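Gumstead Register of Regional Office Holders: Data Card

Summary

The Gumstead Register contains biographical records of people who have held senior posts in intergovernmental and cross-border bodies. It is maintained by the Datow Institute for Public Administration and is intended for research on career paths in international service. The current release contains 2000 records, of which 599 include a complete employment history.

Contents of a record

Each record gives a full name, country of nomination, posts held, the appointing body and the years in which each term began and ended. Education and languages are included where the office holder has published them. Party membership is recorded only for elected posts.

Terms are entered as whole years. Where two sources disagree on the start of a term, the date of the formal appointment takes precedence over the date on which duties were assumed. Acting appointments carry the code A and are not merged with any later permanent appointment.

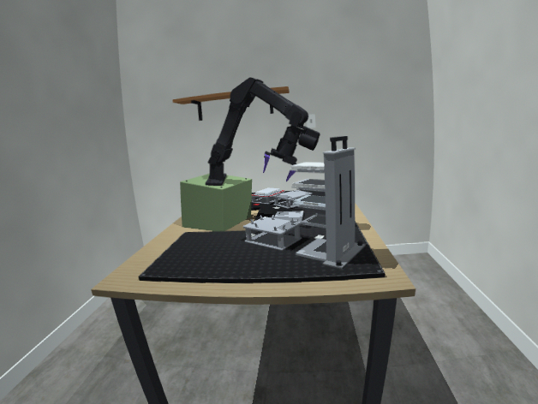 Sources

Records were compiled from official gazettes, annual reports and biographical notes issued by the appointing bodies. The Siliņa collection of conference programs supplied a further 400 entries, mainly for deputy and advisory posts. Press reports were consulted to resolve spelling but were not accepted as the only source for a term of office.

Known limitations

Coverage of advisory posts is uneven before the Flistholm revision, which introduced separate codes for envoys and special representatives. Names are transliterated according to the practice of the appointing body, so one person may appear under 4 spellings. The alias table should be loaded before any count of individuals is made.

Maintenance and contact

The register is updated each May. Corrections must cite a published source and should be addressed to Belmiro Sequeira, data editor. Requests for access to the source notes are handled by Gonçalo Salgado.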